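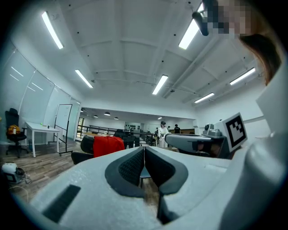 Since June the main job at Puvbridge has been getting our own people's hands into the training material for Rind, and I'm pleased to say we've now got proper hours behind us. When I last wrote we were still arguing over whether the packers would want to touch any of it. Well, they do, mostly! The hand-held grippers are the part everyone has an opinion on. The two dark pads with the textured inner faces get the most praise, and the white cube with the black-and-white marker gets the most grumbling, as it sticks up just where you'd like to put your other hand. We're doing all this upstairs in the long room with the strip lights and the whiteboard on wheels, so people are learning it away from the benches and can make a mess of it in peace.

Now, the numbers you asked for. We set ourselves a target of 4000 usable recordings by the end of the year and as of today, December 26, 2020, we've passed it, though not by much, and a fair chunk came in during the last fortnight when the order book went quiet. We've had 35 people take a turn. Of those, seven have become regulars and do a half shift on it most weeks. I know the plan said twelve regulars. I'll come back to that.

For anyone at Skanevberg who hasn't followed this from the start, Wulach packs spare parts for small appliances. Seals, knobs, filters, hinges, bags of screws, all of it light, most of it fiddly. Rind is the robot packing bench we're buying with the help of your grant. It'll take the repeat orders, the ones where the same three bits go in the same box all morning. Somebody has to show it how, and the whole idea of our bid was that the showing should be done by the people who know the work.

What's gone well

The pay question got sorted early and I can't tell you how much easier that made everything. A recording shift is paid at the same rate as a bench shift plus the small top-up we budgeted for, and it counts towards hours in the normal way. Before that was in writing we had four names on the sheet. The week after, it was full.

People are also teaching each other, which I didn't plan for at all. There's a knack to closing the grippers on a rubber seal without pinging it across the room (you come in flat and squeeze late, apparently) and it went round the floor in a day. One of the evening lot wrote it up on a sheet of card with little drawings. We've since had it typed up and it's now page one of the guide.

And the recordings have taught us things about the benches themselves. When you slow down and do a job with two fingers in place of ten, you notice how far you're reaching. The filter boxes have been moved down a shelf on all the real benches as a result. That cost us a morning and a few brackets, and wrists are happier for it.

What hasn't

Tired hands. I underestimated this badly. The grippers aren't heavy when you pick one up, but an hour in you know about it, and the first rota had people on for two hours at a stretch. We had three complaints of sore thumbs in one week. We're now on 25 minutes and then a swap, with a proper break after the second go. It slows us down and I'm keeping it.

We also threw out far more than we meant to in the early batches. Most of that was people rushing. They'd been told "do it like you do on the bench" so off they went at bench speed, bless them, and half of it was no use. My fault for how I put it. The wording is now "do it like you're showing a new starter" and the share we keep has gone up to 89 per cent for the last full month.

Then there's the twelve regulars we haven't got. Some of it is childcare, as the recording slots fall awkwardly around school pick-up. Some of it is that a few good packers simply don't want to help build something that might do their job, and they've told me so to my face. I'd sooner hear it. Anum Qureshi from the packing floor has been sitting in on my chats with them and she's been blunt with both sides. Her point, which I've taken, is that "no job losses" in a staff newsletter isn't worth a lot when there's nothing in it about hours, or who gets the dull leftover work.

What changes for people

So we've written something firmer. When the first Rind bench goes live, the four people displaced from the repeat line keep their hours and grade for eighteen months, and two new bench-minder posts open to internal applicants first. Minders clear jams, check the first box of each run and can stop the machine without asking anyone. That last part took some wrangling with the production office, who wanted a call to the supervisor first. We won that one.

The mixed orders stay with people. I'd been saying this as though it was good news all round, and it mostly is, but mixed orders are harder on the head. If the easy stuff goes to the machine then what's left is a whole day of the difficult stuff. We're going to trial a rotation where everyone gets a spell in returns or goods-in each day. I don't yet know if it's enough and I'd like to put a question on it in the spring survey.

Money and next steps

We're under on equipment and over on staff time, and the two nearly cancel out. I'd like your okay to shift the equipment underspend across to wages so the shorter recording slots are paid for through to the end of the grant. The sheet is attached with this.

Between now and the next report I want to get the school-hours slots running, start recording the screw bags (dreading it, they're slippery little things) and take the seven regulars to see a working bench at the supplier's if we're allowed to travel. I'd also like one of them to write a section of the next report instead of me going on for pages. Do ring if any of this needs more detail, mornings are best.

Related items
Wulach at Puvbridge: grant summary
Progress report 1: setting up and first sign-ups
Recording guide for packers (second version)
Bench-minder role: draft description
Rind bench: questions from the floor, with replies
Skanevberg reporting dates and forms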